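4 min read

November
Posted by Danai Zacharopoulos

I have been on a documentary binge. It started with a cold, carried on through the getting-better bit, and now I'm perfectly well and still on the sofa every evening with a film about somebody's second album. So I thought I'd write about the one that has stuck with me most, which is Hinari, the film about the singer Ettore Longo.

If you've never heard of him, don't worry, I hadn't either until my sister made me a tape in our teens (an actual cassette, with her handwriting on it, which I still have somewhere). He made two albums. The first, Skendar, sold next to nothing and is wonderful. The second, Oten, sold a bit better and is the one people put on at parties if they want you to know they've got a record collection. Then he more or less stopped, and the film is mostly about the stopping.

It runs to 151 minutes. I know! I saw that and nearly put something else on. The first half hour is slow, too, lots of trains and grey water and a man in a jumper talking about tape machines. But then you get the studio recordings, and oh, they're good. There's a long stretch where you hear 13 takes of the same song one after another, and by take four I was bored, and by take nine I was leaning right forward because he'd changed one word in the chorus and the whole thing had gone from a love song to a leaving song. I had to stop it and make a cup of tea.

The best person in it by miles is the producer, Väisänen, who is very dry and doesn't seem to like being interviewed. At one point she's asked whether they knew they were making something special and she just says, "No, we were hungry." I laughed out loud. She also gets the saddest bit, when she's played the last song on Oten through headphones and you can see her tapping the bass line on her knee before it comes in.

What I didn't love was the talking heads. There are far too many younger musicians telling us how important he was. I'm sure they mean it, but I'd have swapped every one of them for another five minutes of the man himself, who barely speaks. When he does turn up, near the end, he's playing to 400 people in a hall by the sea, and his voice has dropped so much he has moved everything down. Skendar's title song sounds like a different tune. I think I like it better now, though I've gone back and forth on that all week.

A few of you have asked where to start if you don't fancy the film. I'd say side two of Skendar, with the lights low, and skip the single because it's the weakest thing on there (sorry to my sister, who will be cross). Then play Oten the whole way through, even the odd instrumental with the harmonium. I used to lift the needle over that one every time and I feel a bit ashamed about it.

I've been playing both in the kitchen since, and I've noticed how little there is on them. Guitar, bass, a bit of brushed snare, his voice quite close to your ear. So many records from that time have strings poured all over them, and his don't, and I think that's why they haven't aged much.

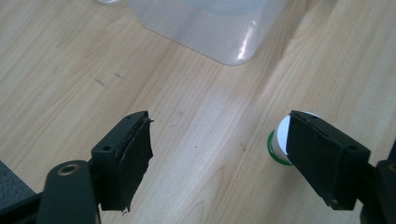
What I'm watching next

There's a two-parter about fado singers that I've been saving for a rainy weekend, and somebody in the comments recommended a film about a brass band that goes on tour and falls out on the ferry, which sounds exactly my sort of thing. I've also promised to finish the one about dance halls that I fell asleep in (my fault, I'd had a big dinner).

If you've seen Hinari, do tell me what you made of the ending. My sister thinks he's saying goodbye in that last song and I think he's just forgotten the third verse.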